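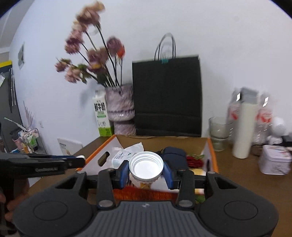 **Landeg screw-top pots, box of 19**

I bought these for spices. The old system was a drawer of half-empty packets held shut with clothes pegs, and every curry began with a small avalanche. Elin Pumphrey had lent me one of her Landeg pots in March with some cumin in it, and I never gave it back, which tells you most of what you need to know about the pots and a fair bit about me.

Let's start with the lids, as they are what you're paying for. Plain white plastic, fine ridges round the rim, thread on the inside. The ridges are shallow enough to look decorative but they do give you something to hold with oily fingers. The floor of the cap is smooth and flat, so turmeric wipes off it in one go. It does not wipe out of the threads. Turmeric has moved into the threads of mine and will be buried with them.

They close in a turn and a bit, and stay closed. I left one full of water upside down on the draining board overnight and came down to a dry board. Then I did the same with paprika inside a rucksack, on a train, with a white shirt — no incident. My previous set, from Havley, failed the shirt test so thoroughly that I now own a pink shirt.

There is one real fault. The thread starts in only one place, so if you put the lid on slightly askew it will happily go round, feel tight and be nothing of the sort. Osian Price, who borrowed my kitchen for a weekend, did this with the chilli flakes. He says the lid was faulty. I have shut that same lid every day since without trouble, and I'll leave it there.

The pots themselves are fine. They hold enough for a normal packet of ground spice, though whole star anise will defeat you, and bay leaves have to be folded like a letter. The neck is wide enough for a teaspoon. It is not wide enough for the measuring spoon that came with my Trunura scales, but nothing is, including most of the things I try to measure.

Labels are sold separately, and shouldn't be. I used masking tape, which fell off two of them in the steam above the hob. I now have a pot that is either ground coriander or ground ginger, depending on how optimistic I'm feeling, and it has gone into a crumble.

As for the number: 19 is a strange amount of anything. It fills my shelf with a gap at one end, exactly where you would want another pot. You can buy a single extra, but postage costs more than the pot does, so the gap has been given to a tin of mustard.

**Good:** lids seal properly, easy to grip, no smell of plastic after one wash.

**Less good:** easy to cross-thread, no labels, stains in the threads.

I'd buy them again. Elin has asked for her cumin back, so I may have to.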